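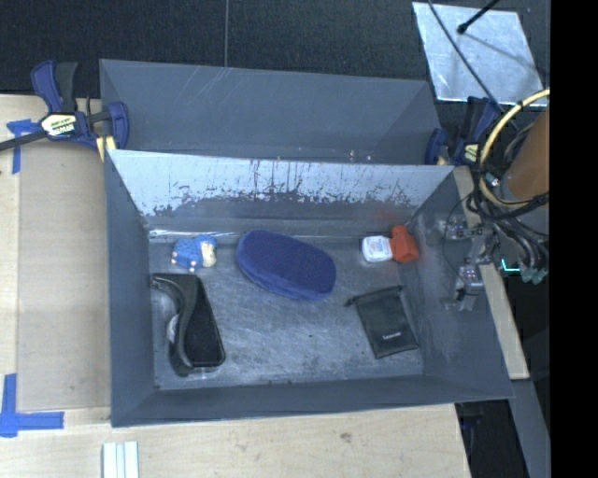
AROUND THE BUILDING

Lost property moves in October

The gray metal bins are coming out of the mail room at Sakwood. From October they will be kept at the Pallbridge front desk, open from 7 in the morning.

Still waiting for their owners are a small blue plush toy with a cream face, an oval blue case, a black drawstring pouch and a little white and red container. The toy can be claimed by description. For the case and the pouch, please tell the desk what you keep in them – Hưng Đỗ will check before handing anything over.

Items are held for three months and then go to the Grellevero thrift shop. Keys and phones are kept separately in room 907. Ask for Đạt La.

Recent items
Bike storage: new tags
Elevator service dates
Ông reading corner reopens

Contact the newsletter desk | © Pallbridge Residents | Back to top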